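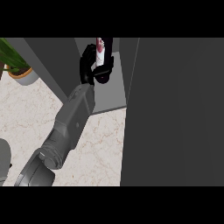 I've been living with the Trenotico desk lamp since November and I've finally made my mind up about it. My old lamp was a clip-on thing that drooped if you so much as breathed near it, so I went looking for something sturdier that would reach right across a wide desk. I wanted matte grey, like the smooth grey arm in the picture, with a proper set of joints between the base and the business end, and the Trenotico gave me exactly that for £202 from the Prornmont website. Yes, that's a lot for a lamp. I'd seen it for £227 in their shop in town, though, so I felt almost thrifty!

It came flat in a box with three bolts, a hex key and a leaflet that was mostly warnings. I had it together before my tea went cold. The clamp is the good sort with a rubber pad on both sides, and it hasn't marked my desk (old pine, marks if you look at it).

Now the light itself, because that's what you're paying for. There are three settings – warm, middling and what I'd call dentist. I use the warm one in the evenings for reading and the middling one for sewing, and black thread on navy cloth is now possible again after dark, which it hasn't been for years. The dentist setting I've used once, looking for a dropped needle. Found it with my foot in the end.

The arm stays where you put it. I've had it stretched right out over the cutting mat for whole afternoons and it hasn't sunk at all. It's a bit stiff at the elbow, mind you, and you do need two hands to move it, one to hold the bottom half still and one to pull. My sister has the Cokotix lamp, a good deal cheaper, and hers glides about beautifully but it does nod forward after an hour or so.

Grumbles? The switch is on the head, so you're always reaching up for it, and it gets warm if the lamp's been on all evening. The flex is mean as well. I've had to run an extension lead round the back of the bookcase, and for this money I'd expect another metre. And the lamp forgets your setting every time you turn it off, so it always comes back on at dentist. At six in the morning that is not a kind way to start the day.

Would I buy it again? I think so, yes, for the sewing alone. If you only want something to read by, save your money and get the Cokotix. Four stars from me, and I'd give it the fifth for a longer flex.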